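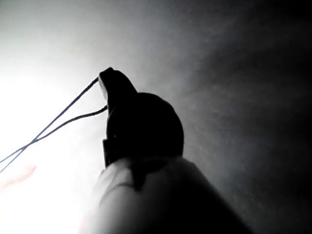
Gripper and wrist housing against strong light.

Okanby Wound Terms
Data card and README, release 6

Summary
Okanby Wound Terms is a lexicon of English words and short phrases used in written notes on cuts, surgical incisions and their closure. It holds 1000 entries. Each entry has a headword, a plain-language gloss, a category code and at least one usage line. The lexicon is text only and is meant for spell checkers, search tools and style checks on discharge leaflets.

Contents
terms.tsv – the entries, one per line, tab-separated, UTF-8
codes.tsv – the 22 category codes with a definition for each
variants.tsv – spelling variants and abbreviations mapped to headwords
check.py – format checker, standard library only
CHANGES – edits by release

Fields in terms.tsv
id: stable integer. Retired ids are not used again.
head: headword, lower case unless it is a proper name.
gloss: plain wording, maximum 100 characters.
code: one value from codes.tsv.
usage: one or more lines, separated by a vertical bar.
status: open, settled or retired.

Sources
Headwords were drawn from leaflets and note templates supplied by the Akcombe clinic library and from a typed word list kept by the Ait Ali translation office. Templates were blank when received. No patient records were used at any stage. Usage lines were written for the lexicon and do not quote the templates.

Coding rules
Every headword receives a single code. Where a word fits two codes, the narrower one applies. "Gape" is coded as edge, although some templates use it for depth. "Stitch" is coded as closure in both its noun and verb senses. Product names are excluded. Latin forms are kept only if they occur in at least one source, and they carry a pointer to the English headword.

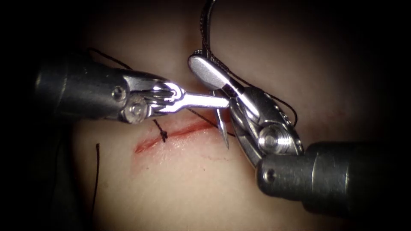
Shape and direction are coded separately, and this is where most disagreements between annotators arose in release 5. Shape covers words such as straight, curved, stellate and ragged. Direction covers the course of the line relative to the reader's view unless an anatomical reference is given. The reddish slit in the synthetic tissue pad takes "straight" under shape and "oblique, rising left to right" under direction; its slight slope is enough to rule out "horizontal". The word "linear" is accepted as a variant of "straight" and is not given its own entry. Redness along an edge goes under color, even when the template prints it beside shape.

Building and checking
Run check.py from the top directory. It reports duplicate ids, unknown codes, glosses over the length limit and variants that point to a missing headword. It does not check spelling. Output goes to the terminal and the exit status is nonzero on any error. The Plarnen export script is no longer included; files made with it before release 4 have the usage and status columns swapped.

Known limits
Burns and pressure injuries are thinly covered. Glosses assume an adult reader with US schooling. Entries for dressings follow the Akcombe templates closely and may not match local usage elsewhere. Several abbreviations remain open, among them "c/w", which the sources expand in conflicting ways. The lexicon is not a clinical reference and should not be used to choose a treatment.

Changes
Corrections are merged each November. A report should give the id, the field and the proposed text. Reports that add a headword also need a source line and a code.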